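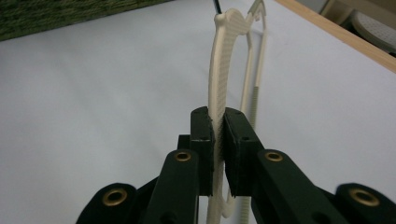

Chapter 2
Stock Records in the Clothing Trade

Chapter 1 dealt with the movement of goods from maker to wholesaler. The present chapter deals with the written record of those goods once they have arrived. A stock record states what is held, where it is held and what it cost. It is kept by line, a line being one style in one colour. Sizes are entered beneath the line and are added up to give the line total.

By the end of the chapter the student should be able to open a record for a new line, post receipts and issues to it, and explain a difference between the record and a physical count. Valuation at the year end is left to Chapter 5.

2.1 The unit of count

Every record needs a single unit of count, and most errors in small firms start here. Makers commonly sell in dozens. Shops order in single garments. Fittings and sundries, such as hangers, size rings and cover bags, are bought by the carton and used one at a time. If the buyer enters cartons and the storeroom enters pieces, the two sets of figures cannot be compared until one has been converted.

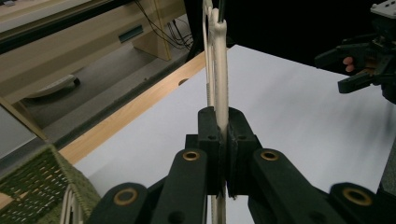

The rule followed in this book is that the record is kept in the smallest unit that can be issued. A carton is therefore entered as the number of pieces it holds, and the carton size is noted at the head of the record for the use of the buyer. Pairs and sets that are never split are treated as one unit. A suit is one unit if the jacket and trousers are always sold together, and two lines if they are sold apart.

Rounding needs some care. Suppose a shop in Redunbridge orders 500 shirts from Nautiyal, a maker that supplies only in full dozens. The order is filled with 42 dozen, or 504 shirts. The purchase order still reads 500. The receipt must be posted as 504, the number on the delivery note once it has been checked, and the extra four must be accepted or sent back in writing. Posting the ordered quantity leaves four shirts on the shelf that do not appear in the record.

2.2 Receipts, issues and balance

The balance of a line is the opening balance plus receipts less issues. Goods returned by a customer are a receipt only when they are fit to be sold again. Damaged goods go to a separate record – see section 2.6 – and are not netted off against issues.

Worked case. Jeline, a knitwear wholesaler, closes December with 657 units of one cardigan. In the following month no goods are received and 504 are issued. The closing balance is 153. A count by the storekeeper, Lambros Stamatopoulos, finds 151. The difference of 2 is entered as a count adjustment, dated and signed, and the balance is carried forward at 151. The earlier entries are left as they stand.

2.3 Sundries
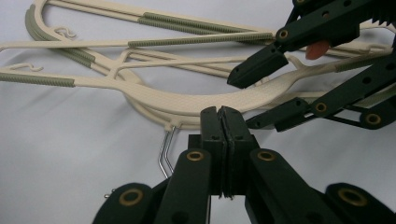 Figure 2.1 Plastic clothes hangers, several of the arms wrapped with ribbed non-slip strips.

Sundries are low in value and high in number. Keeping a full record for each kind usually costs more than the losses it would prevent. A reorder level is set instead, and the item is bought again when the shelf falls to that level.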